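Noka Folding Watercolour Box: Equipment Review
Cetamcombe Centre for Adult Learning, Art Room Resources

The Noka box was bought for the beginners' watercolour course, which began in March, and has since been used by two evening groups. It is a plastic palette box with a hinged lid in translucent yellow-green. The tray inside is white, with angled wells divided by raised ridges.

The ridges are high enough to keep neighbouring washes apart, provided the wells are not overfilled. White is the correct choice for a mixing surface, as learners can judge a tint before it reaches the paper.

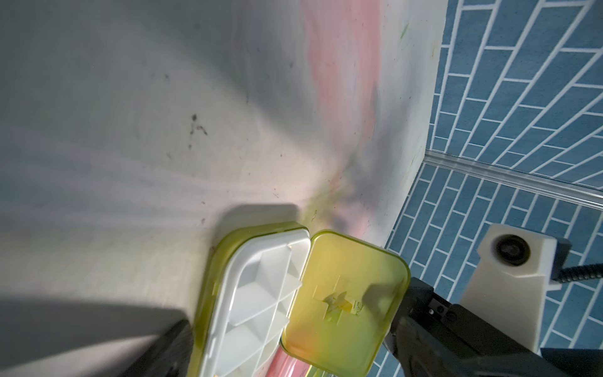
The lid opens fully and lies flat, so the box does need a fair amount of table space. Tutors found that two learners could share a small table only if water pots were placed elsewhere. Paint on the table tops was removed with a damp cloth at the end of each class.

Staining of the wells is the principal complaint. Stronger reds left a tint after 13 sessions, although this did not affect mixing. The hinges remain sound.

The box is recommended for beginners' classes. Further stock may be ordered through Trillmont, catalogue number 531.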